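I still don't trust the wrist camera

Three of us share the back half of an office suite that used to belong to an insurance broker, and we call it Larnunness, after a typo on the first electric bill. It has carpet. Every photo of a home robot build I have ever seen has a clean bench and a concrete floor, and we have blue-gray office carpet with outlets sunk in it, in places that must have made sense to an insurance broker.

The arm came up in October. Orsolya Kun found it, Orsolya Pálfi talked the seller down, and I was the one who said it would never pick up anything useful. I'd like that on record, because I'm now the one spending evenings on it.

The idea is simple enough to sound good over lunch. The arm reaches down, closes on a part somebody dropped or left in the marked area, and puts it in a tray. You wouldn't have to get up. We named the software Hirus and gave it a folder, and for a while that was the whole project.

My first complaint is about cameras on wrists. People love them. You mount one down by the gripper, the picture moves with the hand, and supposedly all the hard math about where the hand is in the room goes away. What I see on my monitor is mostly arm. The gray plastic takes up an enormous share of the view, and it's shiny, so every overhead light comes back as a white streak right where I'd like the software to be finding an edge. Kun says the software can learn to ignore the streaks. Maybe. I've heard that sentence about a lot of things.

I tried masking. You draw a shape over the parts of the view that are always arm, and tell Hirus not to look there. This works until a joint moves and the lower segment swings into a spot where it wasn't before. So then you need a mask for each pose, and I had 12 of them before I admitted I was drawing cartoons of a robot for a living. Pálfi wrote something that works the mask out from the joint angles. It's better than mine. It is also wrong near the rounded end of the lower segment, where the picture goes soft, and that happens to be the part that swings across the tape.

About the tape. Yellow floor tape on carpet is a bad idea that I've come around to halfway. It doesn't want to lie flat, the edges wander with the pile, and under our lights it can go from yellow to orange to nearly white along one strip. As a safety marking I think it's fine, in the sense that a person sees it and steps over it. As something for a computer to measure from, I had my doubts, and I ran a test to be annoying about it. I logged 264 views of the same corner from different arm positions and had Hirus guess where the corner was. In 140 of them it came close enough that I'd let it try a grab. Kun called that more than half. I called it a coin with a slight bend in it.

The misses weren't random, either. A lot of them came from glare, which I expected. Others came from the floor outlet. It has a nice square metal rim with a beveled edge, and to a program looking for straight lines and a corner, that rim is much more attractive than our wobbly tape. I moved the threshold around for two evenings and got it to prefer the tape, and then it stopped seeing the tape in the dim spots.

The gripper I have fewer complaints about. It's dark metal with a hooked tip, like the beak of some bad-tempered bird, and it pivots on one big bolt. I'd have chosen flat pads. Pálfi likes the hook for getting under things, and on carpet she may have a point, as a washer sinks into the pile just far enough to be a nuisance. I've asked for a fair trial against a pair of plain fingers. Version 2 of the mount is supposed to take either one.

For now I've got it parked half closed over the corner while I rewrite the line finder, again. If anyone has made color detection behave on glossy tape without turning off the ceiling lights, write to me. I've already been told to turn off the ceiling lights. 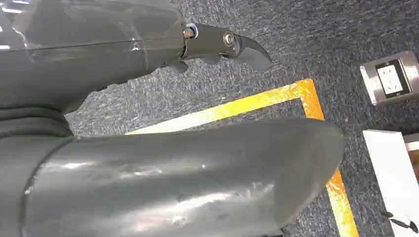 The gripper near the tape corner, with the floor outlet behind.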